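Alholm Bench Starter Kit - Set-up Guide
Section 4: Setting up the test tube rack

Read this section through before you unpack the glassware. Allow 30 minutes the first time.

4.1 Choosing a spot

1. Clear a level stretch of bench, away from the sink and any heat source.
2. Lay down the white bench cover and smooth it from the centre outward. A crease under the rack will make it rock.
3. Wipe the cover with a damp cloth and let it dry.

Note: The cover is not rated for hot items. Use the grey mat from the Zandbridge accessory pack for those.

4.2 Placing the rack

1. Set the rack down with the perforated tier facing up.
2. Press lightly on each corner in turn. If it moves, lift the rack and smooth the cover again.
3. Leave a hand's width clear on all sides.

The rack can sit square to the bench or at an angle, whichever suits your reach.

4.3 Loading the tubes

1. Check each tube for chips at the rim and fine cracks near the rounded end. Put damaged tubes in the broken glass bin.
2. Load the back rows first and work toward yourself.
3. Hold the tube near its open end, closed end down, and bring it in over the hole you want.
4. Straighten the tube, then lower it until it stops. Let go only when it stands without support.
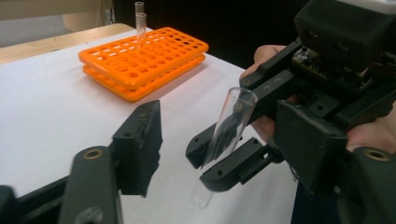
5. If a tube catches partway, lift it clear and start again. Do not twist or push - the wall can crack with very little force.
6. Load all tubes empty. Fill them once they are standing in the rack.

CAUTION: Wear eye protection whenever you handle glass tubes, including empty ones.

CAUTION: Do not carry a loaded rack. Take the tubes out first, move the rack, then reload.

4.4 Cleaning

Rinse the rack in warm water with a mild detergent and dry it upside down. Do not use solvents, as they will dull the colour. For replacement tubes, quote kit number 14 when you order.

Last revised September 4, 2025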